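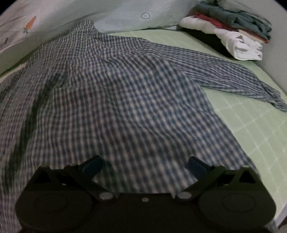
Checked shirt, spread out. Finished stack at the back.

How strict are you about the start position for garment folding demos?

Posted by Venora, December 2019

Hi all! I'm writing the house rules for our folding demos (hand-held gripper, one person at the table) and I'm stuck on the very first line. My draft says the shirt has to be spread out before the fingers touch it, but how spread out is that? The one I posted has wrinkles across the middle and long creases down the sleeve, and I'd call it fine. My coworker would smooth it all out first. We have 134 demos so far and I'd hate to toss them over a few wrinkles. Also, do finished clothes need to be off the surface before the next one starts?

Raimo Pesonen
I'd leave the wrinkles alone! We went through this in January and ended up writing down only what matters for the fold: collar pointing away from the operator, both sleeves out from the body, no part of the shirt hanging off the pad. If you iron everything flat by hand, your policy learns on shirts it'll never meet in a real laundry pile. What I would do is put a start label on each demo (we use 2, "flat" and "rumpled") so you can sort them later. Keep the 134. Go back and label them, it's a dull afternoon but that's all it is. As for the stack, ours stays on the surface as long as it's clear of the sleeves. Just write down where it goes and stick to it.

Fu
depends on the robot

Hamance
Mostly agree with Raimo, but I'd add a rule for fingers: open and clear of the cloth when recording starts. We had 300 demos where half began mid-pinch and sorting those out was miserable (my fault, I wrote the rules). And have a second person check every tenth one against the sheet.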